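The Good Plates

By Manee Pongsiri
2021-01-23

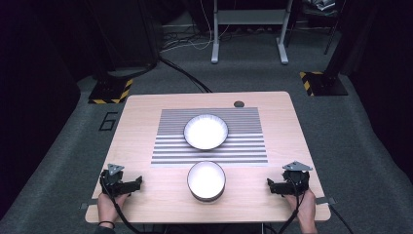

My grandmother owned a set of dishes that was used, by my best reckoning, 11 times in her life. It lived in a cabinet with glass doors so that we could all see what we weren't eating from. On ordinary nights we ate off whatever was in the cupboard by the stove, a collection that included two plates from a hotel, one from an airline, and a bowl with a rabbit at the bottom that my cousins and I fought over into our teens.

When she died the set came to me. I was the granddaughter with a dining room, and in my family that counts as a qualification. It arrived in four boxes, wrapped in newspaper from a year when people still took out ads to sell their pianos. I washed everything, let it dry on towels, and put it straight into a cabinet. I had even bought the cabinet. It cost more than the dishes would fetch, as I later learned from a man at an auction house who was very kind about it.

I want to argue in favor of using the good plates. I'm aware that this position is about as daring as being for naps. Every magazine with a candle on the cover has already told you to use the good plates, light the good candle, wear the silk thing to the grocery store. The trouble with that advice is that it comes from people who seem to own more than one of everything. They make it sound like self-care. I think of it as closer to accounting.

Consider the math. My grandmother's set has 70 pieces, counting lids. She got it as a wedding present and kept it for more than 50 years, and she dusted it weekly. That is a great deal of dusting per dinner. If you had a car you drove once every five years and washed every Saturday morning, your relatives would have a quiet talk with you. With dishes they just say you take care of your things.

I did once ask her what she was saving them for. She looked at me as if I'd asked what the roof was for. "For when people come," she said. People came constantly. People came so often that my grandfather kept a folding chair in his truck. But they were never the right people. They were neighbors and nephews and the man who fixed the pump and stayed for soup. The people the dishes were waiting for had some higher rank, and I don't believe she could have told you who they were. A bishop, maybe. She wasn't even Catholic.

My friend Yupin Suwannarat holds the opposite view, and she holds it well, so I'll give it some room. Yupin owns exactly one nice bowl. She bought it on a trip, from a potter in a village whose name she pronounces differently each time, and she keeps it on a high shelf and takes it down on New Year's morning for rice porridge. That's all it does. Her argument is that a thing used every day turns invisible. You stop seeing your own coffee mug within a week of buying it. Her bowl she sees, really sees, because it has been away. She says I'll do to my grandmother's china what I did to the view from my apartment, which I bragged about for a month and now keep the blinds down on because of the glare.

I don't have a good answer to the blinds.

Still, I'd point out that Yupin uses her bowl. Once a year, rain or shine, hungover or not, it comes down. That is a holiday, and I've got nothing against holidays. What my grandmother had was a waiting room. The difference is whether there's a date on the calendar, and she never wrote one down.

I'd also like to say a word about matching, since a lot of the trouble starts there. A set is a tyrant. Once you have a set, every plate in it is a hostage to the others. Break one and you haven't lost a plate, you've ruined eleven more, or so the thinking goes. I know a couple who registered for a pattern called Lukalgate, chipped a single saucer in July, and retired the whole service to the attic until a replacement could be found. They spent evenings on a website that does nothing but reunite people with discontinued gravy boats. The saucer, when it turned up, cost more than dinner for two. It came in a box the size of a microwave. They put it with the others, in the attic, where as far as I know it remains.

Compare this with the happy chaos of my own everyday cupboard. There is a stack of white stuff in there that came from at least three different stores and gets along fine. A white plate and a white bowl don't have to have been introduced. Some have ridges and some don't. I've served pasta to a former boss on those plates and he asked for seconds, and at no point did he flip one over to check who made it.

People who do flip plates over are a separate problem. My aunt is a flipper. She will lift a saucer with the cup still on it. She can tell you what the little crown means and why it's better than the little anchor, and for years I took this for knowledge of dishes, when it was knowledge of prices. She has never, in my hearing, said that a plate was a nice size, or that it kept the sauce from running into the beans. These seem to me the main things to know about a plate.

So last winter I emptied the cabinet. I did it in one evening, before I could form a plan. The everyday dishes went into the boxes, and my grandmother's went into the cupboard by the stove, all of them, even the covered dish whose purpose is still being debated by my mother's side of the family. There is no way to put that dish in a cupboard so that the door will close. I've tried it at several angles. For now it lives on the counter and holds onions.

The first week was terrible. I ate toast like someone handling evidence. I washed each plate by hand, alone, in a sink lined with a dish towel, and it took me so long that I began eating things that didn't need a plate, such as bananas. I'd managed to make the good dishes even less used than before, while also being hungry.

What cured me was a phone call. I was standing at the sink, talking to my mother, with the phone pinned under my chin, and a dinner plate slid out of my soapy hand and broke on the floor in three clean pieces. I told her what had happened. There was a long silence, and then she said, "Oh, thank God," and confessed that she had broken one herself as a girl, glued it, and put it at the bottom of the stack. She'd been waiting for somebody to find it ever since. I went and looked. It was there, with a thin brown line of glue right across the middle, and it had been sitting under all the others through every one of those dustings. I have to assume my grandmother knew. She knew how much sugar was in the tin to the spoonful.

I eat off that one most nights now. The glue makes it wobble a little, and soup is out of the question.

Yupin came over last month, before the weather turned, and sat by the open window in her coat, the way we all visit each other this year. I gave her noodles on the gold-rimmed china. She ate, put the plate down on the sill, and said it was very nice and she'd already stopped noticing it. Then she asked whether I still had the bowl with the rabbit.

I do. It's in one of the boxes, wrapped in newspaper. I'm keeping it somewhere safe.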